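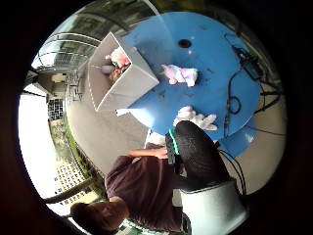 Pretholm Play Table, sky blue

Item no. 43-B. Ex-rental, cleaned, sold as is. Price 300 each, 40 off if you take two or more. Pick up or delivery, see below.

Low activity table for playrooms, waiting areas, church nurseries. Comes out of our rental stock so expect wear. Scuffs, specks, the odd scratch. Structure is sound on every one we list, if it wobbles it doesn't go on the site.

Specs
Color: sky blue, matte
Top: wipe clean, small round hole for the Plalura shade pole (pole not included, ask)
Weight: 33 lb
Assembly: legs bolt on, hex key in the bag
Seats: four toddlers comfortably, six if they like each other

Cleaning
Warm water and dish soap. No bleach, no scouring pads, the finish goes chalky and you can't get it back. Crayon comes off with baking soda on a damp cloth. Permanent marker mostly doesnt.

What's in stock
Blue only right now. Green sold out in December and we don't expect more. Yellow maybe in spring, Kenneth is still waiting to hear from Baluyot about their old daycare set. Email if you want to be on the list.

Add-ons
Shade pole, Plalura, used
Spare bolt bag
Felt pads for hard floors, set of four
Timodska storage bin, fits underneath, lid sometimes missing

Soft toys not included with any table.
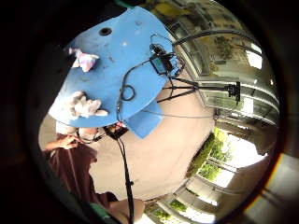
Blue surface with normal wear, plush toys on top.

Delivery
Free inside 40 miles. Past that call for a quote. Driver brings it to the door, not up stairs. Somebody has to be there to sign. We text the night before with a window, please answer the text.

Returns
14 days, unused, you pay the ride back. Cosmetic marks are not a reason for return, ask for more photos first and we'll send them same day if we can. Missing bolts, just call, we mail them out.

Questions
Kenneth Abella for stock and holds. Saskia Paewai for delivery and invoices, schools can pay on PO. Phones are best before noon. Holds are 48 hours, after that it goes to the next perosn on the list.

Page updated 26 February 2020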